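Speaker notes: When the grip check lies
Pevar simulation track, session 2
Version of June 28, 2026

Slide 1. Title
Leave it up while people sit down. Say who the talk is for: anyone who trains or tests pick-and-place in simulation and then reads the success rate off a dashboard. No hardware results today. Questions at the end, except on the contact slide, where I will stop.

Slide 2. What we run
Kitchen pick task. The arm picks a small object off a surface, carries it, and sets it down at a target. The simulator is Petonura. The policy is ours. The grip check is a module called Andier, which reads finger opening and contact force and returns held or not held.
Each batch is 600 episodes. Objects are drawn from a fixed list. The egg is on the list as the awkward one: curved on every side, no flat face to close on, and a low force limit.

Slide 3. The fault in one line
In one December batch, 109 episodes were logged as successful grasps in which the force limit on the egg had been exceeded. On a real egg these are breakages. The log called them successes.
Pause here. Let them read the number.

Slide 4. Timeline
The batch ran overnight and passed. The report was filed. The error came up later, when someone replayed episodes for an unrelated question about camera angle and saw the fingers sink into the shell in slow playback. The egg did not move and did not deform. It is a rigid body. It cannot break in this simulator, so nothing in the picture changes when it should have broken.
We then went back through the force traces. That is where the count comes from.

Slide 5. Cause, first part
Andier had a force ceiling per object. The ceiling was stored in the object file. When the egg mesh was replaced with a lower-polygon version to save compute, the new file came in without the ceiling field. The loader did not raise an error. It applied the default, and the default had been chosen for a metal can.
Say plainly: the loader behaved as written. The design was wrong.

Slide 6. Cause, second part
Force was sampled once per control step, but physics runs several substeps inside each control step. A spike that rose and fell between samples was never recorded. With the right ceiling in place, 27 of the bad episodes would still have passed.
Two faults, then, and fixing the first would have hidden the second. Spend time on this. In the dry run people merged them.

Slide 7. Contact on a faceted shell
Stop for questions after this one.
The low-polygon egg is made of flat faces. A finger pad that meets a face gets a broad contact. A finger pad that meets an edge between faces gets a narrow one, and the solver pushes back hard for a few substeps until the object turns slightly and settles. The spikes cluster there. A smooth shell would give fewer of them, and so would a softer solver setting, but the softer setting allows more overlap between finger and shell, and we had already seen what that looks like.

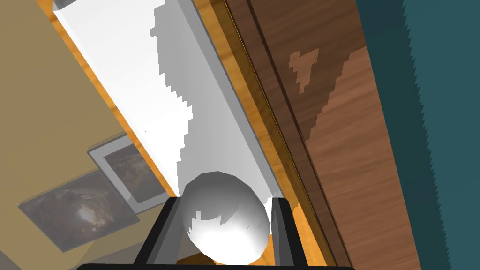 The friction value matters too. We had it set high so that the egg would not slip during the carry. High friction stops the small turn that would have relieved the contact, and the force stays up for longer. Lowering it brought the spikes down and the drops up. We kept the lower value and accepted the drops, which at least show up in the log as failures.

Slide 8. What we changed
Missing force ceiling is now a load error. The batch does not start.
Andier records peak force across all substeps, not the last value.
An episode that goes over the ceiling is marked broken and ends at that point. It no longer carries on to the place step.
Any mesh change triggers a rerun of the grasp set for that object, with the old and new traces compared.
Baluyot, our replay tool, now pulls a random set of passed episodes for a person to watch. Before this it pulled only failures.

Slide 9. What we did not fix
The egg is still rigid. Broken is a label derived from a number. We have no shell model and no plan for one this year. The ceiling itself comes from a small bench test and I would not defend it to a decimal place.
Older batches with the replaced mesh were withdrawn. Batches before the mesh change have the sampling fault only, and we cannot correct them, as the substep data was never saved.

Slide 10. Questions
Likely ones: why not fail on any default value (we do now, for force fields only); whether the policy learned to squeeze (yes, it was trained on the same check, and had to be retrained from the last checkpoint before the mesh change).
If time is short, skip slide 9 and take the retraining question first.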